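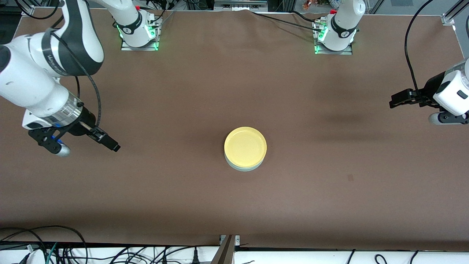
图4 碟子叠放任务中的 Zotness 双臂工作站。右臂从左上方伸向桌面中部，左臂夹爪位于画面右侧；黄色圆碟叠在浅蓝灰色碟子上。

4 Zotness 双臂套件的使用评测

4.1 评测对象与动机

前一节讨论了接触丰富的双臂任务对硬件一致性的要求，本节把注意力放到一套具体的产品上。Zotness 是 Zindia 面向研究团队提供的双臂操作套件，交付内容包括两条同型号机械臂、两只平行二指夹爪、安装底板、线缆组件，以及一套名为 Fortin 的录制与回放软件。我们在 Laltholm 的实验室里从拆箱开始使用它，评测范围覆盖安装、标定、遥操作采集、策略回放和日常维护。

选择这套产品的理由很朴素。我们此前的双臂平台是自行拼装的，两条臂来自不同批次，夹爪由学生改过几轮，控制程序散落在若干台机器上。每逢换人，平台就要停一段时间。对一个想研究策略学习的小组来说，把精力花在追查丢失的时间戳上，实在可惜。Zotness 吸引我们的地方在于它把左右臂、夹爪和录制软件当作一个整体来设计，两侧的数据从底层开始就共用一个时钟。拿到设备之前我们对这种说法持保留态度，用过之后，我们很愿意承认它确实改变了组里的工作方式。

需要交代的是，设备由实验室自行购入，Zindia 没有参与实验设计，也没有在投稿之前看过本文。下文凡涉及厂商建议之处均会注明。

4.2 工作站布置

两条臂的底座各自固定在一块银色安装板上，安装板再锁到桌面（图4）。底座下沿有一圈绿色灯光，按照随机手册的说法，绿色对应使能后的正常状态。这圈灯看似是个小细节，我们却相当喜欢：操作者坐在桌前，视线几乎不用离开工作区，就能确认两侧是否都已就绪。旧平台上同样的信息要到终端窗口里去找。

工作面铺了一层棕色垫面。我们试过直接在白色台面上作业，浅色碟子与背景的对比偏弱，换成棕色之后，分割模块的表现稳定得多。垫面铺好后仍有轻微的褶皱，靠近桌子远端处较容易看出来。起初我们担心褶皱会影响碟底与桌面的接触，为此专门把垫面重新绷紧后重做了一组录制，两组数据没有显出值得报告的差别，后来便不再处理。桌面上偶尔留下的小块污渍也一律保留，图4中碟子右下方就有一处。我们认为训练数据应当包含这类无关痕迹，部署时的桌面不会比实验室更干净。

线缆是整套布置中最让人费神的部分。Zotness 的臂体采用外走线，黑色线缆从腕部引出，绕成一个弧再沿臂侧向后。弧留得太小，腕关节转到极限附近时线缆会绷住；留得太大，线缆又会垂进相机视野。手册给出的建议长度适合单臂工作，两臂相向作业时，我们的经验是把弧再放宽一些，并让另一侧夹爪的线缆从上方绕下来，这样两条线缆在交叉区域里错开高度。桌沿一侧的线缆目前仍然堆在一起，黑色与绿色的混成一团，读者在图中也能见到。我们考虑过加装线槽，但评测期间频繁更换相机位置，固定走线反而碍事，这件事留到了后面。

标定过程出乎意料地顺畅。Fortin 提供一个引导式流程：先让两条臂分别触碰安装板上的基准点，再让两只夹爪在工作区中央轮流夹持同一块标定件，软件据此解出两个基座之间的相对位姿。流程中途可以退出，再次进入时从断点继续。组里一位本科生第一次接触这套设备，照着屏幕提示独立完成了全部步骤，事后的重投影检查一次通过。与旧平台上那份写满例外情况的标定笔记相比，这种体验让人由衷高兴。

4.3 任务设计

我们以碟子叠放作为主要任务。工作区内只放两只圆碟，一只黄色，一只浅蓝灰色。任务分为正反两个方向：叠放，即把黄碟放到蓝灰碟之上，使两者边缘大致同心；拆分，即从叠好的状态开始，取下黄碟并放到指定的一侧。两个方向交替进行，前一次的终止状态正好充当后一次的起始状态，操作者不必反复复位物体，采集节奏也因此十分紧凑。

选择碟子有几方面考虑。碟沿低而薄，平行夹爪要夹住它，指尖必须贴近桌面，同时又不能顶到垫面。两只碟子叠在一起时，下层只露出一小圈边缘，指尖插入的高度稍有偏差，就会把两只一起夹起来。这对末端精度和力控都是直接的考验，而任务本身又足够简单，评审者看一眼便能判断结果。相比之下，我们最初试过的折叠毛巾任务在结果判定上争议太多，两位标注者常常给出不同的结论，于是很快放弃。

Zotness 的夹爪在这里显出了它的长处。两根黑色指体细长，可以从碟沿侧面斜向切入，占用的空间很小；夹爪下方带有一块浅灰色的圆角缓冲件，在手册中列为防撞部件。评测初期，遥操作新手多次让夹爪下压过深，桌面、碟子和夹爪都没有留下损伤，我们把功劳的一部分记在这块缓冲件上。它也带来了一点限制：夹爪以很低的角度接近桌面时，缓冲件会先于指尖触桌，因此所有示教都采用较陡的斜向姿态。采集规范中为此写明了一条，要求操作者在下降之前先调整好腕部角度。

双臂的分工没有事先写死。规范只规定起始时两只夹爪分别位于碟子两侧，之后由操作者自行决定哪一侧先动、另一侧是否辅助。多数操作者习惯用一侧夹爪轻轻抵住下层碟子，再用另一侧夹起上层；也有人全程只动一条臂，把另一条停在旁边。两种做法都保留在数据集中。从策略学习的角度看，这种多样性增加了难度，但它真实反映了人在双臂平台前的行为，我们觉得值得保留，也很好奇模型会从中学到什么。

4.4 数据采集

正式采集持续 14 天，共录得 231 段有效示教。每段示教包含两条臂的关节位置、关节力矩、夹爪开度以及各路相机画面，由 Fortin 统一打上时间戳后写入同一个文件。文件格式是公开的，字段命名清楚，我们用几行脚本就把它转换成了训练代码需要的结构。对于习惯了厂商私有格式的读者，这一点或许比任何硬件指标都更有吸引力。

采集过程中我们最常用的功能是“回看并续录”。操作者发现动作走样时，可以在软件里把时间轴拖回到某一时刻，两条臂按原轨迹缓慢退回，然后从该处继续。被舍弃的片段不会删除，而是作为旁支存放在同一文件中。这个设计相当聪明：失败片段本来就是研究恢复行为的宝贵材料，过去却总是被顺手清掉。我们目前只使用了主干轨迹，旁支留待后续工作。需要提醒的是，退回过程只管机械臂，物体的位置仍要靠人手复原，若碟子在此期间滑动过，续录之前应对照起始画面检查一遍。

软件也有不顺手的地方。相机画面预览与录制共用同一条通道，预览窗口开得过多时，界面会变得迟钝，所幸写入文件的数据不受影响。标签系统只支持单层标签，我们希望同时标注任务方向、操作者和主导臂，只好把三项信息拼进一个字符串，再在后处理时拆开。Zindia 的支持工程师 Jahangir Karunaratne 在邮件里回复得很快，附上了一段可直接运行的批量改名脚本，并告诉我们多层标签已列入开发计划。我们没有等到新版本，本文所有结果都基于交付时的版本。

另外有一件小事值得记录。操作者普遍反映，遥操作手柄的夹爪扳机行程偏长，在夹持薄碟沿时需要反复试探。我们在配置文件中把开度映射改成了分段形式，接近闭合的一段变得更平缓，大家的反馈立刻好转。厂商把这个映射开放给用户修改，是一个很体贴的决定。我们把修改后的配置随数据一并公开，供使用同款夹爪的团队参考。

4.5 策略回放与结果

我们用全部有效示教训练了一个基于动作分块的模仿学习策略，输入为相机画面与双臂关节状态，输出为双臂关节目标与夹爪开度。网络结构与超参数沿用第三节的设置，没有针对 Zotness 做专门调整。训练好的策略通过 Fortin 的外部控制接口下发到机械臂，接口在每个控制周期回传实际执行状态，延迟平稳，评测期间没有发生过因丢包造成的急停。

评测共进行 100 次，叠放与拆分各占一半，碟子的初始位置在工作区中部随机变化。判定标准有两条：其一，终止时黄碟处于目标状态；其二，过程中没有碟子滑出棕色工作面。策略在其中 11 次失败，其余均按标准完成。考虑到示教数据的规模以及双臂分工并不统一，这个结果比我们预想的好得多。

失败的样本我们逐一看过录像。六次发生在拆分方向，指尖插入过低，把两只碟子一并夹起；三次发生在叠放方向，黄碟放下时偏心过大，一侧搭在了桌面上；剩下两次是策略在起始阶段犹豫，两条臂轮流小幅移动，直到超时也没有接触碟子。最后一类很有意思。我们推测它与示教中双臂分工的多样性有关：当碟子恰好位于两臂中间时，左臂先动和右臂先动的示教都很常见，策略便在两种模式之间来回摆动。给策略输入一个主导臂标签也许能缓解这个问题，但这需要更细致的实验来验证。

夹起两只碟子的失败则更多与感知有关。两只碟子叠好之后，蓝灰碟只露出下侧一圈边缘，从我们使用的固定视角看去，上下两层的高度差几乎无法分辨。腕部相机理应能补上这部分信息，不过在夹爪斜向接近的最后一段，指体本身会遮住碟沿。我们尝试过把力矩信号加入策略输入，初步观察显示策略在接触后的修正动作变多了，尚不足以得出定量结论，这里仅作说明。

值得称道的是硬件的重复性。评测结束后，我们从示教中随机抽取若干段轨迹做开环回放，把碟子摆回录制时的位置，夹爪仍能准确抵达碟沿。中途我们没有重新标定过基座，安装板的螺栓也没有再紧过。对做学习算法的人来说，这意味着失败可以更放心地归因到策略上，分析时少了一个总让人心神不宁的变量。

4.6 维护与适用范围

评测期间的日常维护很少。每天开始前，操作者检查底座灯光、夹爪指体的紧固情况以及腕部线缆的走向，然后运行一次软件自带的回零程序。我们更换过一次右臂夹爪的指垫，换下的指垫在夹持面上有可见的磨损，与反复夹持薄边缘有关。更换只需一把随箱附带的内六角扳手，换完之后软件会提示重新校准夹爪零点，过程很短。

关于适用范围，我们有几点看法。若研究内容集中在桌面尺度的双臂操作，物体不重，动作以夹取、放置、扶持为主，Zotness 是一个令人愉快的选择，尤其适合人员流动较快、需要新成员迅速上手的小组。若任务要求手指级的灵巧操作，平行夹爪显然力所不及，套件的腕部法兰虽然允许更换末端，但 Fortin 对第三方末端的支持仍停留在透传层面，录制文件中只能得到原始字节，需要自行解析。若任务空间需要大范围移动，两个固定基座也会很快成为限制。

价格方面，套件的报价随配置变化，我们不在此讨论。可以说的是，与旧平台相比，节省下来的主要是人的时间。两位博士生过去轮流承担平台维护，如今都回到了各自的课题上，组会里关于驱动版本的争论也明显少了。

本节所用的采集规范、夹爪映射配置、标签拆分脚本与评测录像存放在补充材料中，版本以 2020年5月1日 的归档为准。多物体叠放与不同形状餐具的实验正在准备，计划于十月开始采集，届时会重新布置桌沿的走线，并把被舍弃的旁支轨迹纳入训练。下一节转入对动作分块长度的消融分析，所有实验均在同一工作站上完成。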